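Can machines do the chores yet? Speaker notes, Goltside session
2025-09-29 | by the Rondholm workshop desk

Opening slide – leave it up while people sit down. Small red ball, clear box, two hand-held grippers. Ask the room: who thinks a machine can pick that ball up? Most hands go up. Then: who'd let it clear up after dinner? 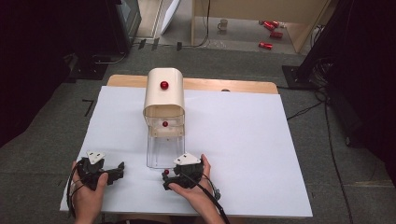 1. WHY SMALL STUFF IS HARD

Ball is marble size or so. Rolls if you nudge it. Fingers come in a bit low, it's gone. A person fixes that without thinking, machine has to see it, then decide, then move. Slow.

Clear plastic – cameras hate it. You look through the wall and see the table. Good moment to point at the box on the slide.

Two hands on the job. Who holds, who picks? We do this all day with jar lids and dont notice.

2. WHERE WE ARE (home)

Kumley flat trial, April. 4 chores on the list, 2 done well enough to leave alone: wiping the counter, moving cups to the rack. Laundry – no. Putting toys away – sort of, if the toys were big.

Say this plainly. People have seen the videos and think its solved.

3. WHERE WE ARE (shop floor)

Pugh line is better. Same part, same bin, same light every day. Tray loading runs fine for a whole shift. Change the part and someone spends 3 days getting it going again. (Skip the chart if short on time.)

Restocking loose items, still people. Sweeping is machines in the wide aisles, people in the corners.

4. WHAT I'D BUY TODAY

Floor cleaning, yes. Fixed pick and place, yes if volumes are there. Anything with "general" in the brochure – wait. Ask the seller to run it on your own parts, in your building, with teh lights you have.

5. QUESTIONS

Will get the jobs question. Give the Pugh answer: same crew, different tasks, and more time spent on jams than anyone planned for.

Cost question – park it, take it at the break.

Back to slide 1 to close.

2 comments | Share
Contact | © 2025 Rondholm | Back to top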